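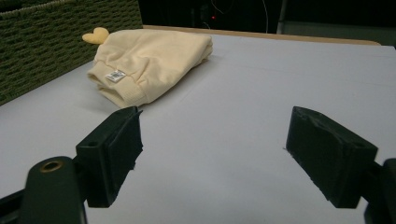 Suqin Lu folded clothes for a living before she ever tried to get a machine to do it, and she still folds faster than anyone I have met. She did it the whole time we talked, a stack of children's tops growing at her elbow while her tea got cold, and I don't think she looked down once.

She worked in the back of a secondhand clothing store through most of her twenties, and now she runs the folding project at Plorance, a small company with a long hallway and a very good kettle. I had come with one question, the one my mother asks me every time I write about robots, which is when she can have one that puts the laundry away.

"Tell your mother to keep her hands in shape," Lu said, and laughed, and then felt bad and gave me a proper answer. "It can do some of it. If you give it a towel, a flat square towel, I'd bet my lunch on it. A baby sweater, I'd keep my lunch."

The trouble, she explained, is that a sweater doesn't have one shape. It has as many shapes as there are ways to drop it. A cuff can be tucked under, or a label can stick out and get mistaken for a corner, and thick soft knits spring back open after you've pressed them down. Anything sewn on for decoration makes it worse. "Ears, hearts, little tails, I love them and I dread them," she said. "A person sees an ear and knows which end is up. The machine sees an ear and sometimes it thinks, wonderful, a handle!"

Her colleague Muammer Özkan came in about then, looking for the kettle, and ended up staying for most of an hour. He is the one who keeps the records, and he had them in his head. In January the team gave their system, which they call Skimach, 224 garments it had not met before, one at a time, each to be picked up, folded and set in a basket. It got 55 percent of them folded well enough that Lu would have put them on a shelf.

"Suqin is a hard grader," Özkan said, a little sadly.

"I'm a fair grader," said Lu. "There were sleeves hanging out."

I asked about speed, and the two of them looked at each other. A good fold takes Skimach 30 seconds on a garment it likes. Lu picked up a small cardigan, folded it in three moves and put it on the stack, and Özkan said yes, thank you, we all saw.

They are both more hopeful than that makes them sound. Özkan thinks shops will get there well before homes do, and he told me about Cemow, a laundry service that has been sending them its mixed bags to practice on. In a shop you can choose your table and your lights, he said, and you can decide that socks are somebody else's department. At home there's a cat on the towels, and the basket has moved since yesterday.

Lu wasn't so sure about the order. She thinks people at home will forgive more. "My husband folds terribly and I've kept him," she said. "If it gets the clothes off the chair and into the drawer, a lot of families will say fine, good, come in."

Before I left I asked what she'd like it to learn next, expecting fitted sheets, and she said turning things right side out. Then she handed me a pair of inside-out leggings so I could see what she meant, and I stood there with my arm in one leg up to the elbow while Özkan finally filled the kettle.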